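Can they do the boring jobs yet?
Notes for talk, 2021-11-24
Speaker: Lilian Massawe

Start without the slides. Say hello, thank Joyce Okoth for the invitation and for lending me her clicker.

Opening question: who here has packed boxes for a living? Wait for hands. I did it one June at Dendwood, insoles and shoe parts, and I was slow for the first week and then I wasn't. Nobody wrote a paper on it. I picked things up, I put them in a box, I talked to the woman next to me about her divorce.

So when people tell me the picking and packing is "basically solved", I want to know which part. Solved for one kind of item, in one spot, with an engineer standing by? Or solved the way I was solved by week two?

Next slide. 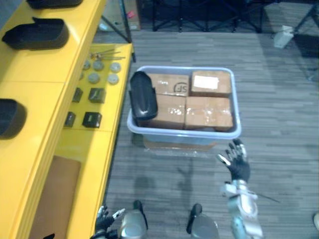 My first worry is the dull one, which is variety. A job sheet for a small parts bench will have flat things, round things, thin things and things that tip over. Each wants a different grip. You and I change grip without noticing. A machine has to be taught, or has to have seen something close enough, and "close enough" is where the money goes.

Tell the Rusdale story here, but keep it short. They had a packing cell that did very well on one carton size. Sales changed the carton. The cell sat under a dust sheet until someone could come and sort it out, and two people with tape guns did the work in the meantime. (If anyone from Rusdale is in, be kind. They told me this themselves.)

Second worry: hands. We talk about hands as if the fingers were the hard bit. Fingers are lovely to look at and they make a good poster. Behind them you have wrists, covers, joints, cables, pins, and every one of those is something to wear out, catch on a shelf or need cleaning.

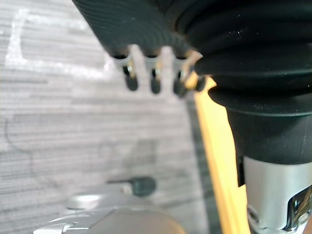 Ask any supplier three things. What does a spare cost? Who fits it? How long is the line down while they do? I asked Haque and got a straight answer to the first one and a brochure for the other two.

PAUSE for water.

Third worry is the numbers. A demo that works 10 times in a row gets applause. Fair enough, I clap too. But a small shop might move 1000 pieces before lunch, and a failure rate that sounds tiny on stage means somebody walking over to the bench all morning. That somebody has a wage. Put the wage in the sum. Hardly any of the business cases I'm sent do.

Zosow's trial report is the best one I've read, mostly for being gloomy. They logged 3193 picks and wrote down every time a person had to step in, including the embarrassing ones. I'd like to see more of that. A film of the good bits is no use to a buyer.

Now the shelf slide. Leave it up a bit longer than feels comfortable and let people look. 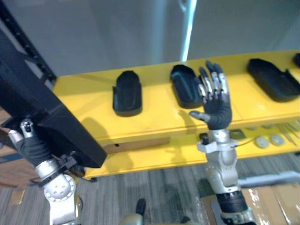

Black trays on the upper shelf, small parts and grey discs on the one below.

Ask the room how long they'd give a new starter to learn a bench like that. I'd guess most will say a morning. Then ask how long they'd give a machine, and who pays while it learns.

Things I will grant, so that I don't sound like a crank:
- The hands have got better, and I would not have predicted it.
- Teaching by showing seems to be going somewhere. I'm less rude about it than I was.
- For heavy, same-every-time lifting, please, take the job. My back says so.

Household chores: say less than you want to. A home is worse than a shop in every way that matters. Nothing goes back in the same place, there's a dog, the light changes, and the customer won't put up with an engineer in the kitchen. Anyone promising you a butler should be asked to show it clearing up after a child's tea. All of it, including under the chair.
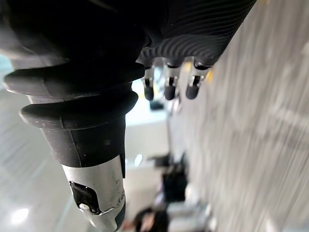
Which brings me to what I'd do if I had a budget. I'd spend it on one dull task, measure it for a season with the stoppages counted in, and publish the lot. I'd want the person who does the job now to mark the work, and I'd pay her for the marking. I would not sign anything that needed 100 per cent of the floor cleared first.

Likely questions:
Am I against it? No. I'd like my evenings back as much as anyone.
When, then? Don't give a year. Joyce will push for a year. Still don't.
Jobs? Take this one slowly. Mention the Dendwood bench again and who was on it.

Clicker back to Joyce before leaving.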